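Teaching a Simulated Arm by Remote Control: Your First Demonstration Set

If you've already got the Boto arm moving around in the simulator, you're past the boring part. Now comes the bit I love, where you grab the controller, do the job yourself, and the robot gets to learn from what your hands did! This page walks through recording demonstrations for a flat-object task. I use a framed landscape picture as the object, but a tray or a thin book model works the same way.

What you need

The Zolano simulator, version 6 or later
A controller with at least one analog trigger (a 3D mouse is lovely if you can borrow one)
The Boto arm with the plain two-finger gripper
A free afternoon, and a chair you like

Setting up the task

Open a new project and load the table preset. Put the picture flat on the surface, well inside the arm's reach, and leave the gripper in its home pose. Then turn on random placement under Task > Object Start. I let the picture shift by up to 5 centimeters in any direction and rotate as much as it wants. Please don't skip the rotation! My very first set had the picture square to the table every time, and the trained arm was brilliant at exactly that and hopeless at everything else.

Set the camera view to Wrist while you're driving. It feels odd at first, a bit like steering a car by looking at the bumper, but you should be working from the same view the robot will get later. If you peek at the overhead camera to line things up, you're using information the policy won't have, and your demonstrations will contain moves it can't make sense of.

Map the controls

Left stick moves the gripper forward, back and sideways. Right stick up and down is height, right stick left and right is wrist rotation. The trigger closes the fingers. Go to Controller > Speed and bring everything down to 67 percent for your first day. You'll be tempted to leave it at full speed, and you'll spend the next hour knocking the picture off the table. (Ask me how I know.)

Check the drift too. Let go of both sticks and watch the position readout. If the numbers creep, raise the dead zone a notch at a time until they hold still.

Practice before you record

Do the whole task with recording off until it feels smooth. A good run goes something like this: swing over toward the picture, turn the wrist to match its angle, come down with the fingers open, close on the edge of the frame, lift, carry, set down, let go. Try to turn and travel at the same time, the way your own arm would. Stop-and-go driving gives you long stretches where nothing moves, and the arm will happily learn to sit there doing nothing.

Recording

Press R to start and R again to stop. Hit Enter to keep the run or Backspace to throw it away.

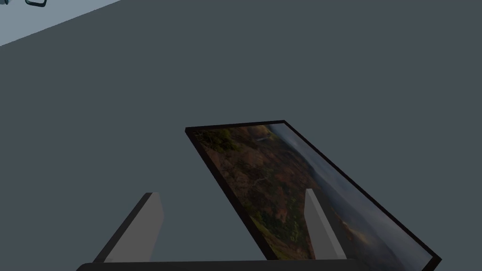
The approach is where I'd put most of your attention. Keep the fingers open wide until you're lined up with an edge, and pick one edge to favor. I go for the nearest one. If you grab the long side in one run and the short side in the next from nearly the same start, the policy tends to split the difference and close on air.

A few wobbles are fine, and some are really useful. If you come in crooked, back up, fix the angle and carry on. Keep that run! It shows the arm how to recover. Toss the ones where you dropped the picture and gave up.

Take a break every half hour or so. My late runs are always sloppier, and you can spot it in the playback.

Saving and checking

Go to File > Export Set and choose the Gresolitz format if you plan to use the training script from the next page. A short run comes out at over 1,000 steps at the default rate, so give the export a minute.

Before training, play back a handful of runs at double speed. You're looking for long pauses, sudden jumps, and runs where the trigger never fully closes. Delete those, export again, and give the set a name you'll recognize. Mine is called MacRitchie, after my favorite trail, and it's still the one I train on first whenever I change a setting.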